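Olex Cup Set – Care and Set-Up
Section 4: Before the First Drink

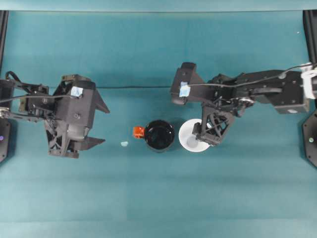
Khurana wrote in to ask whether a new cup really needs a manual. Fair enough, but Khurana also asked how to get the price sticker off.

1. Stand the white cup on a flat surface. Your knee does not qualify.
2. Peel the sticker slowly. Soak any leftover glue in warm water for 8 minutes, then rub with a thumb.
3. Wash inside and out with dish soap. Rinse until it stops smelling like lemons.
4. Fill to 400 ml at most. The cup will take more – your sleeve will take the rest.

Note: The Pevau saucer is sold separately, as saucers tend to be.

Caution: Do not microwave above 900 watts. Lift by the body, never by the rim, and let hot drinks settle before you carry them anywhere.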